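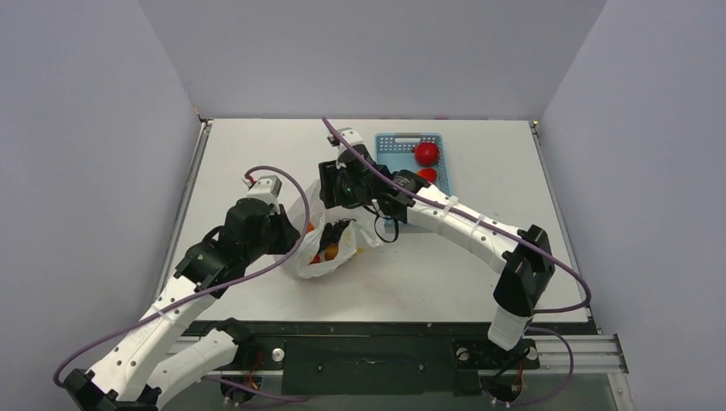
Trastora Opens Regional Parts Depot in Pollum

Depot to shorten delivery times for pump and valve customers in the northern counties

POLLUM, February - Trastora, a supplier of replacement parts for water pumps and irrigation valves, has opened a regional depot on the east side of Pollum. The depot began shipping on Wednesday and will serve farms, golf courses and small water districts that until now were supplied from the company's main warehouse in Forsberg.

The Pollum site holds 1253 stock items at opening. These cover shaft seals, impellers, wear rings, diaphragms, solenoids and gasket kits for all pump lines in the current Trastora catalog, along with parts for 199 models that are no longer in production. Large castings and complete motor units will continue to ship from Forsberg by freight.

Orders received by 2 p.m. on a working day leave the depot the same day. Customers within the northern delivery zone can expect standard parcels on the next working day. Orders from the same zone previously took three working days, or four during the spring start-up season.

The depot also has a trade counter, open from 7 a.m. to 4 p.m. Account holders may collect parts without an appointment. Customers who are unsure of a part number are asked to bring the old part or a copy of the pump nameplate, including the serial number and the impeller diameter if it is stamped separately. Seals for pumps built under the older Drillness name are sized in inches and should be ordered from the gray section of the catalog. Metric seals will not seat correctly in these housings.

Prices are the same at both locations. Shipping within the northern zone is free on orders of $300 or more. A flat rate applies below that amount and is shown at checkout. A seasonal service kit for the Drillness 40 series, containing one shaft seal, two wear rings, a casing gasket and a tube of assembly grease, is available from the Pollum depot at $395. The kit does not include bearings.

Existing account numbers and payment terms remain valid. Customers in the northern zone do not need to register again - their orders will be routed to Pollum automatically. Returns should be sent to the depot named on the packing slip. Parts returned to the wrong location will be accepted, but credit may take up to two weeks longer to appear on the account.

The Forsberg warehouse keeps its present hours and phone lines. Technical support for both sites will be handled from Forsberg.

About Trastora
Trastora supplies replacement parts and service kits for water pumps, irrigation valves and pressure tanks. The company is based in Forsberg and sells to trade and farm customers through its catalog, its website and two trade counters.

Media contact: Trastora Press Office, Forsberg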